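Grants / Community growing / Progress reports

Skiduvside Growing Project: progress to the end of October

The Gureck fund paid for a year of container growing for households without a garden. This report covers the first half.

We have signed up 41 households against a target of 40. Of these, 32 are still taking part. Most who left had moved house. Spending is on budget except for compost, where the price went up in the spring. 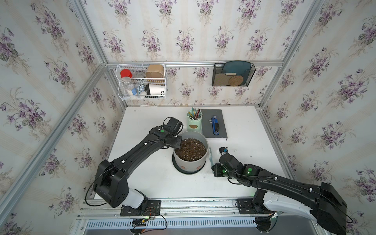

Can households join part way through the year?
New households can join at any point, and they start with whichever crop is in season.

Salad leaves and dwarf beans did well. Tomatoes were poor on the north side of Sarmiento Court, and we will offer chard there next year. Watering in August was the main difficulty, and several people asked for larger pots that need less attention. We have changed the order with our supplier in Pakasden.
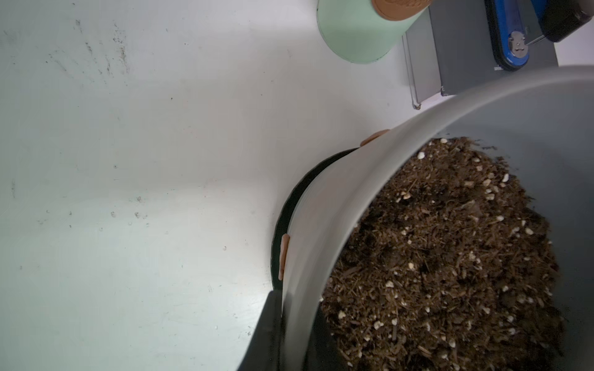 Potting mix with bark and perlite in a light grey plastic pot.

The compost overspend stands at £389. We ask to move this sum from the printing line, which we have hardly used. The growing notes now go out by email, with paper copies on request.

In the second half we will run the winter sowing sessions and repeat the household survey. The broad beans are already ordered.

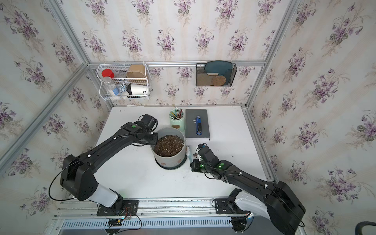

A round plant pot on the white worktop.

Recent reports
Pakasden Allotment Paths: final report
Skiduvside Seed Library: first year
Sarmiento Court Rain Butts: progress report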